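Can I put printed boxes and other thin cartons in the paper recycling in Futville?

futville_newbie
Moved here in November and the rules on the lid of the bin are mostly worn off. I have a pile of thin food cartons from the pantry. Some have a shiny coating, and a couple have a plastic bag inside that held the food. At my old place in Drolberg everything went in one bin. The city page says "clean paperboard" and stops there. Do I have to flatten them? And does the ink matter? I called the number on the bin and was on hold for 47 minutes before I gave up.

Ovetti1409
Printed cartons are fine, any color. Take out the inner bag and put that in the trash. Flatten the box if you can — the truck takes more that way, and so does your bin. If there is grease on it, tear off the greasy part and recycle the rest. Shiny is usually OK if it tears like paper. If it stretches when you tear it, there is a plastic film on it and it goes in the trash. Frozen food boxes are the ones that catch people out, because many of them are made to resist moisture and the plant does not want them.

Bottles go in the other bin, with the caps on. That changed 2 years ago and the old stickers still say caps off.

helmy_st_resident
i just put it all in and they have never left me a note

Ovetti1409
They don't leave notes on Helmy, they just don't pick it up. Printed cartons like this are the easy kind.
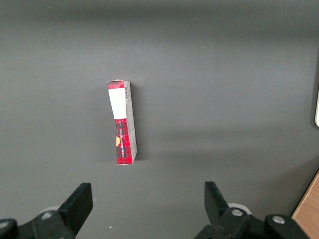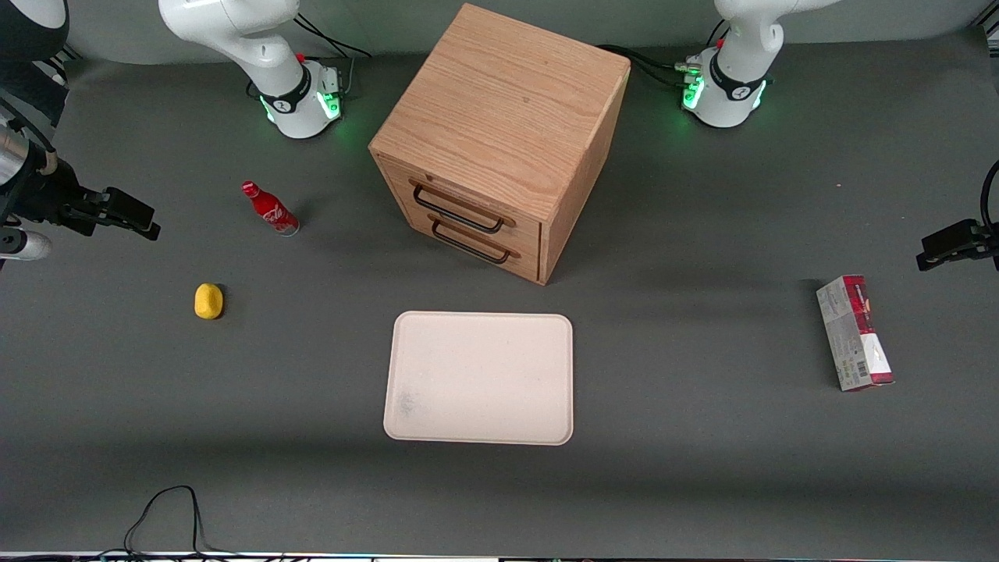 Red plaid carton in the first; red-and-white box and a Coca-Cola bottle in the second.

Contact us | Terms | © Futville Neighbors Help Board | Back to top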